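10th February, Galtisgate, small reading room

Continued with the declassified court orders from the Madeneck set. Manolis finished the scanning yesterday evening, so now we have all 695 pages in one folder and I could begin to compare the two releases of the same order, the early one and the one from November.

The method is the same as last time. I put both versions side by side and mark in the table every place where one is blacked out and the other is open. Up to page 440 the two versions have the same page breaks and it goes quickly. After this page the later release moves by half a page and I must find the paragraph numbers by hand. Folasade wrote a small script for the alignment, but it gets lost when a whole footnote is removed. I sent her three pages where this happens.

What I found today: in 13 places the November release opens text which was closed before. Most are dull (office names, a date of a hearing). Two are more interesting. One is a caption line in which the marking after the second slash is still covered, but the cover is shorter than in the first version. I measured it at the same zoom in both files. It would fit a word of four or five letters. I don't want to say more than this, because the font is not the same on all pages and Benito warned me already in the Gevier case that I trusted the widths too much. He was right then.

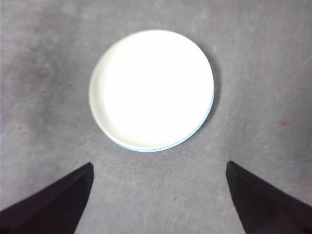

The second interesting place is a paragraph about retention of records, where the word "compartment" is now readable and the word before it is not. Charalambos thinks it is only a general expression and no proper name. I am not sure. If it was general, why cover the adjective? I tried to make the grey level of the covered box visible with the contrast raised, in case some trace of the letters remained. There is none. With the contrast so high, the page becomes like a white plate on grey carpet under strong light: the middle is only brightness and all you can read is a little shading at the rim. So this way is closed, and I wrote "no recovery" in the table.

To do:
Ask Theano if her paper copy of the first release has the same box on page 16. Mine comes from the Grasso mirror and may be compressed again.
Check the footnotes after page 440 a second time, slowly.
Correct the column names, "open" and "opened" are confusing also for me.
Answer Benito about the font.

Left the table at row 16. The colours in the last column are provisional, please do not sort by them yet.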